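The Two Hundredth Try

Ea Riis came to the lab at six in the morning, when the corridor lights were still on their night setting. She put her coat on the chair and read the number on the screen. 186. The arm had worked until midnight, and then it had stopped by itself, as she had asked it to.

Fourteen more.

The question was Veronika Stöckli's, and Veronika liked small questions. Does a robot reach better if it waits before it moves? She did not mean a long wait. She meant two seconds, with the gripper already close, so that the wrist camera could look at the place one more time and the program could correct its plan. In her notes she called it the pause. Ea called it the breath, but only at home.

They had divided the tries into blocks of 10. One block with the pause, one block without. Ea did not know which was which. Lungile Tshabalala kept the list in a closed file, and he was very strict with it. Once she had asked him only for a hint, and he had talked about the weather in July until she left.

"You will see what you want to see," he told her later. "I also would. For this reason we have the file."

She started number 187. The arm rose, turned, went forward. She wrote down the result and put everything back in its place with both hands, as one puts back a sleeping cat. 188. 189. It was boring work, and she had come to love it a little, in the way you love a street where you walk every day.

At number 193 she had the wrist picture open on the second screen. The gripper was near, and for a moment it seemed to her that it did not move. She caught herself counting. One, two. Then she looked away at the wall, quickly, like someone who has read a letter of another person. 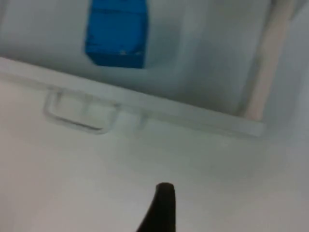

Number 193, from the wrist.

She told Lungile when he came in with his wet umbrella. She had expected that he would be angry, but he sat down and thought.

"Did you write the result before you counted, or after?"

"After."

"Then write this also."

So she wrote it in the column for remarks, where until now there had been only the word "none." Operator believes she noticed the pause. It looked very naked there.

Number 200 ended a little before nine. Veronika came down with three cups of coffee on a book, and Lungile opened the file. He read for a long time without a face.

"Well?" said Veronika.

"193 was without the pause," he said.

Ea looked at her remark again. She wanted to erase it, and she left it. Then she drank her coffee, and Lungile began to read the blocks aloud, from the first one.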